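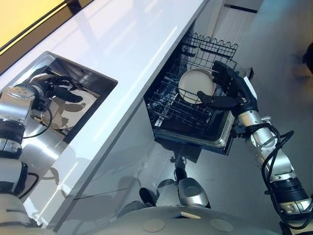
Erneo Lower Rack for Full-Width Dishwashers
Item 3978
Dark gray coated wire, upright tines, fits Tisora and Medina tubs

If you have ever stood at the sink with a dinner plate in one hand and the dishwasher door down beside you, trying to find a spot where the thing will stand up straight, you already know why we care so much about tines. A rack lives or dies by its tines! The Erneo has rows of them, set so that each plate gets its own slot and stays on its feet while you reach back for the next one.

We started carrying this rack because customers kept asking us for it, usually after a winter of rust spots and one bent tine too many. It comes as a complete lower rack with the wheels already on, so there is nothing to put together. Slide the old one out, set the new one on the door, and roll it in.

What it holds
Dinner plates go in the slots, facing the center. Rimmed plates are fine, and so are the slightly deeper ones that many people use for pasta, though we would give those every other slot so the water can get in between. Soup bowls do best along the side, leaning a little. Big serving platters should go at the outer edge, where they won't block the spray arm (give the arm a spin with your finger before you close the door, it only takes a second).

If your sink is right next to the dishwasher, as it is in so many kitchens, try loading from the back row forward. You scrape and rinse over the basin, turn, and set the plate in, and you never have to reach across the ones you have already done. It sounds like a small thing, but after a holiday dinner your back will notice.

The coating
The wire is coated from end to end, including the tips of the tines, where the older Purkach racks tended to wear through first. It is kind to glazed stoneware and doesn't leave those gray pencil marks on pale plates. Please don't trim the tines to make room for a pot. Once the wire is bare it will rust, and the warranty can't cover a cut rack.

For cleaning, a soft brush and a drop of dish soap will do. Skip the steel wool.

Will it fit mine?
The rack fits full-width Tisora and Medina machines with a stainless tub. It doesn't fit slim models or drawer dishwashers. Look for the model plate on the edge of your door, and if the numbers have worn off, send us a note with the inside width of the tub and we will work it out with you. Florian Bachmann answers most of the fit questions himself and he is very patient, so please ask before you order if you are at all unsure.

Your present upper basket can stay where it is. The two don't connect, and a basket of a different color or wire pattern works perfectly well over this one.

In the box
1 lower rack, wheels attached
2 spare wheels
3 tine tip caps, for repairs down the road

The silverware basket is sold separately, as most people like to keep the one they have.

Warranty
5 years on the coating and the wire, 2 years on the wheels. Keep your order slip, and write the item number inside a cupboard door where you can find it again.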